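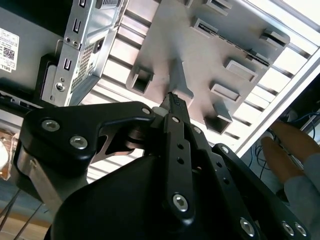

Keep the labels on the wall

The Eltdale Museum reopens its upstairs gallery in January with an exhibition on the cannery strike, and the plan is to put it up without printed labels. Each case will have a number. You scan the number with your phone, the Plurach app opens, and the text comes up on your screen. I think this is a mistake, and there is still time to fix it before the cases are locked.

I should say where I stand. My grandmother packed fish at the cannery for six seasons and went out with the others when the strike was called. She is in one of the photographs going on display, third row, with her arms folded. I want the exhibition to do well. I went to both public meetings about it and I filled in the form.

The case for the app was made at the second meeting by Hrefna Kirkegaard, who is curating the show, and she made it fairly. A printed label holds 60 or 70 words before people stop reading. On a phone you can have three times that, in four languages, with a recording of someone reading it aloud. You can correct a mistake the same afternoon. The museum has reprinted its harbour labels twice in my memory, once over a misspelled surname, and each time it waited weeks for the printer.

All of that is true, and I would be glad to see the app offered alongside the labels. My objection is to taking the labels away.

Start with who comes. On an ordinary winter afternoon the visitors at Eltdale are retired people, school groups and parents with small children. The school groups are told to leave their phones in their bags. The parents have their hands full. Plenty of the retired people own a smartphone and use it well, but they don't want to download something in a lobby with one bar of signal, agree to the terms, and make a password. The museum says it will lend out tablets at the desk. It has 27 of them, and a single school visit can use up the lot.

Then there is the way people read in a museum. They drift. They look at an object, glance down, read half a sentence and decide if they want the rest. A label costs nothing to ignore and nothing to come back to. Two people can stand in front of the same one and argue about it, and I have heard strangers do this at the harbour display, loudly, about the price of coal. A screen is read by one person with their head down.

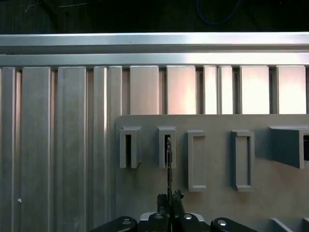 Hjaltested tried going without labels four years ago, in its gallery on the rail camps. The design was by Cladeo, the same firm Eltdale has hired, and it looked very good. I went on the opening weekend and again the next spring. By the second visit there was a ring binder on a stand by the door with all the texts printed out and slipped into plastic sleeves. The staff had made it themselves, because people kept coming to the desk to ask what things were. The binder was the most used object in the room. Last year the labels went back up, and the people who had paid for the first version paid again.

I am told the software is better now. I expect it is. The binder had very little to do with the software.

There is a further point that matters more for this subject than it would for a room of butterflies. The strike is still disputed here. Families who were on different sides of it live on the same streets. When a museum prints a sentence saying the company cut the piece rate before the walkout, and fixes that sentence to the wall, it has taken a position in public and will have to stand by it. People can point at it. They can write to the paper about it, as I am doing. A text that can be changed the same afternoon can also be softened the same afternoon, after one phone call, with no record that it ever said anything else.

I don't accuse anyone at the museum of planning that. Oddur Eyvindsson has run the place for a long time and has turned down money when it came with conditions. But he will retire one day, and the exhibition is meant to stay up for ten years.

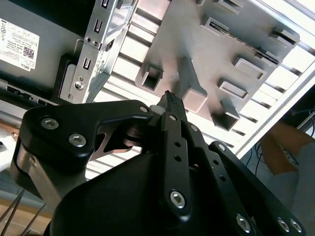

The other argument I hear is cost. Cladeo's quote for a full set of printed labels was read out at the meeting, and it was high, mostly because they are to be etched on metal and lit from behind. They don't need to be. The harbour labels are card mounted on board, and they read perfectly well. A print shop could do the whole gallery in large type for a small part of the etched price, and keep the files for the next time a surname goes wrong.

As for length, I would take the 60-word limit as a help. Most of the long texts I have read on museum apps are long because no one had to cut them. If the curators want to tell us more about the soup kitchen or the arrests, they can, and those who want it will scan the number and find it. The rest of us need to know what the thing is, when it dates from, who used it and where it came from. The donors should be named as well. Some 200 items were lent or given for this show by people in town, many of them out of kitchen drawers, and those people will come to see their family's name beside what they gave. My mother is 84 and has lent a pay book. She doesn't own a phone that can scan anything.

The museum is taking comments at the front desk until the end of the month. The form is on paper.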